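Notebook, back workshop, June, 8:40 in the morning

Picking up the terrazzo repair mix again after too long away from it, and with the windows open this time, which makes the whole business a good deal more pleasant. The chip order from Pellegrini finally came in, and I spent a happy first half hour just sieving and putting the grays in one tub and the tans in another (I do like this part, I'll admit it!).

Batch 17 is the one I have hopes for. White cement as before, 200 g of the fine marble powder, and I cut the tan pigment back to 50 g for the bucket after the last one dried the color of weak tea. The Prilline sealer stays on the shelf until the grinding is finished. I got impatient last time and sealed at 200 grit, and had to take it all back off again, so let that be written down in ink.

What I keep coming back to is the background color. The chips are the easy bit, you can match them by eye with a little patience, but the cement between them changes as the day goes on, and a patch that looks perfect at breakfast can look like a sticking plaster by noon.

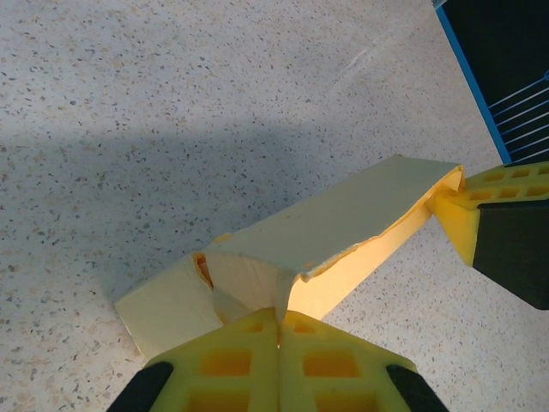

Renzo Bassi thinks I'm fussing over the background and should worry about chip size instead, as his patches always gave themselves away by having too many big pieces and hardly any dust between them. He may well be right, and I've gone back and added two more scoops of the fines to be on the safe side. He also wants the edges of the hole undercut a little more, and I promised I'd try it on the next slab.

11:15. Poured, tamped, covered with a damp cloth. The mix was stiffer than I like and I was tempted to add water, but I left it alone and worked it in with the small trowel, which took ages and did my wrist no good at all.
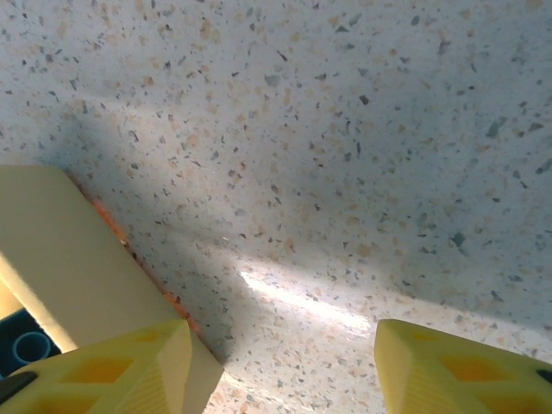
Gray and tan flecks on off-white, with the sun on it.

Hazem, if you're in before me, please wet the cloth again and leave the grinder set up with the coarse pad. The Wokix one, the other still pulls to the left.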